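Budgeting for grippers: a conversation with Ingvild Nyberg
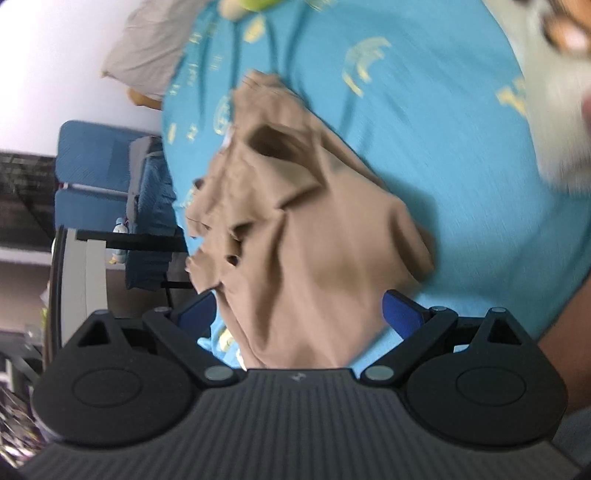

A tan garment at the blue pads of a hand-held gripper, with a printed bedsheet behind.

Ingvild Nyberg has been buying equipment for the laundry-folding project at Lellent for longer than she cares to admit, and when we spoke she had her spreadsheet open and a second cup of coffee going. I asked what people tend to get wrong the first time they draw up a list.

"They price the gripper and stop there," she said. "And then the pads wear, and somebody needs a spare finger, and there you are in November with nothing left in the line."

Her own order this year was five hand-held units, and she set aside $2,217 for parts alone – pads, pins, and the little linkages she says always go missing in the mail. A replacement finger set from Prolten runs her $219, and she likes to have a couple in the drawer before work begins.

Cloth, she told me with real affection, is the hard part. "A shirt is never the same shape twice! You pick it up and it's a new shirt." So she budgets for time as well, more than five weeks of it, and for doing the work in ordinary rooms, with armchairs and pillows and everything else a home has in it.

Would she go for a full arm next? She laughed at that. Her colleague Raimo Keskinen has been asking for one since last spring, and she has a quote from Dumton sitting in her inbox. "I keep opening it," she said, "and then I close it again and order more pads."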